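Osow – eine kleine Sammlung von Saatgutnotizen

LIESMICH zur Datensammlung, Fassung 6

Schön, dass ihr hierher gefunden habt! Osow ist eine Tabelle mit Beobachtungen aus unserem Saatgutgarten, dazu ein paar Bilder und ein Ordner mit den abgetippten Gartenheften. Angefangen hat das Ganze mit einem Schulheft von Rehema Mbwambo, in das sie jeden Morgen beim Kaffee eintrug, was über Nacht gekeimt war, und weil das Heft irgendwann auseinanderfiel, haben Mercy Nzioka und ich uns hingesetzt und alles in eine Form gebracht, mit der auch andere etwas anfangen können.

Was drin ist

Die Haupttabelle heißt keimung.csv und umfasst 39 Sorten, überwiegend Tomaten, Bohnen und Salate, dazu einige Kräuter, die sich eher zufällig eingeschlichen haben. Von jeder Sorte wurden 100 Korn ausgelegt, und notiert wurde, wie viele davon bis zum Ende des Durchgangs ein sichtbares Keimblatt hatten. Eine Zeile steht also für eine Sorte in einem Durchgang und nie für ein einzelnes Korn.

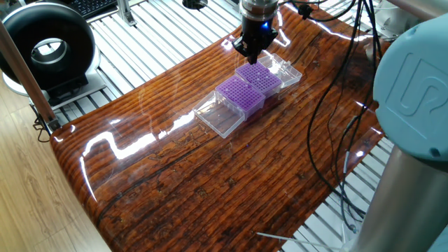
Zwei lila Spitzenboxen mit aufgeklappten Deckeln.

Die Spalten

sorte: der Name, wie er auf dem Tütchen stand, samt alten Schreibweisen. Die Bohne Povesau kommt deshalb auch einmal als »Powesau« vor, und das haben wir mit Absicht so gelassen.
herkunft: der Garten, aus dem das Saatgut stammt. Ein leeres Feld heißt, dass wir es nicht wissen.
erntejahr: das Jahr der Samenernte. Bei Mischungen zählt das ältere Jahr.
gekeimt: eine ganze Zahl von 0 bis 100.
substrat: entweder »papier« oder »erde«.
bemerkung: freier Text und für mein Gefühl die schönste Spalte von allen. Rehema schreibt dort über Schnecken, über Regen und einmal recht ausführlich über den Geruch von Dill.

Wie gezählt wurde

Die Papierproben lagen in flachen Schalen auf der Fensterbank, die Erdproben standen im Frühbeet. Gezählt hat immer dieselbe Person, nämlich Dennis Kariuki, und wenn Dennis verreist war, blieb die Zelle eben leer. Mit dem Schätzen wollten wir gar nicht erst anfangen. Ein Durchgang dauerte 11 Tage, auch bei der Petersilie, die damit natürlich schlecht wegkommt – bitte lest ihre Werte mit etwas Nachsicht.

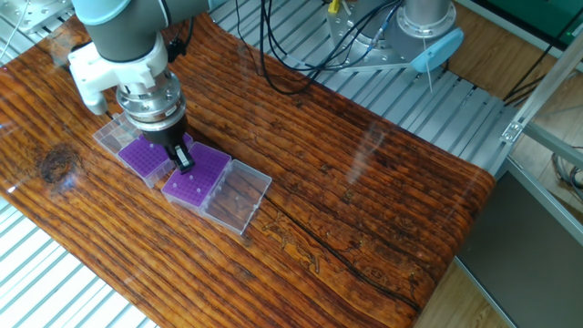
Lila Gitterraster in aufgeklappten Kunststoffboxen.

Bekannte Lücken

Der Durchgang aus dem Mai ist unvollständig, da fehlen uns fast alle Salate. Bei der Tomate Eta sind zwei Linien vermutlich durcheinandergeraten, eine frühe und eine späte, und Adom Eshun hat sich große Mühe gegeben, sie anhand der Hefte wieder zu trennen. Ganz gelungen ist es nicht, und die betroffenen Zeilen tragen in der Bemerkung den Zusatz »unsicher«. Wer nur mit sauberen Werten rechnen möchte, filtert sie am besten vorher heraus. 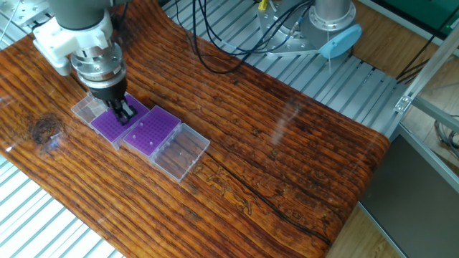 Eine Frage, die uns immer wieder erreicht, betrifft die Aufbewahrung. Unser Saatgut liegt in Papiertütchen, nach Sorte und Erntejahr sortiert, in einem alten Küchenschrank im kühlen Flur. Wer viele kleine Proben hat, ist mit einer festen Reihenfolge gut beraten, so wie die Boxen auf dem Holztisch eine hinter der anderen in gerader Linie liegen, und ein Raster wie in dem lila Einsatz lässt sich wunderbar in eine Tabelle übertragen: Reihe, Spalte, fertig. Bei uns steht die Position im Schrank in der Datei schrank.csv, und Tatu Kariuki hält sie mit bewundernswerter Geduld aktuell.

Benutzung

Alle Tabellen sind in UTF-8 gespeichert und mit Semikolon getrennt. Manche Tabellenprogramme machen aus den Sortennamen beim Öffnen leider Buchstabensalat, dann hilft es, die Datei zu importieren und die Kodierung von Hand auszuwählen. 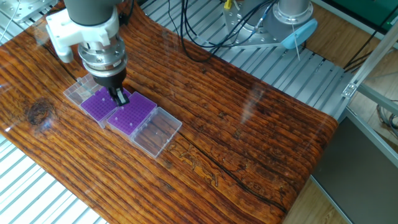 Dezimalzahlen kommen nur in schrank.csv vor, und zwar mit Komma. Die Gartenhefte liegen als reine Textdateien daneben, Seite für Seite, mit allen Tippfehlern und Randnotizen. Wo wir ein Wort beim besten Willen nicht lesen konnten, steht ein Fragezeichen in eckigen Klammern.

Weitergabe und Dank

Ihr dürft die Daten gern verwenden, verändern und weitergeben, solange ihr Osow als Quelle nennt. Unser Dank geht an die Gärtnerei Rawashdeh, die uns mit Anzuchterde versorgt und nie nach dem Fortschritt gefragt hat. Korrekturen nimmt Mercy entgegen, am liebsten mit Sortenname und Zeilennummer – und wenn ihr selbst alte Keimhefte in der Schublade habt, schreibt ihr bitte auch!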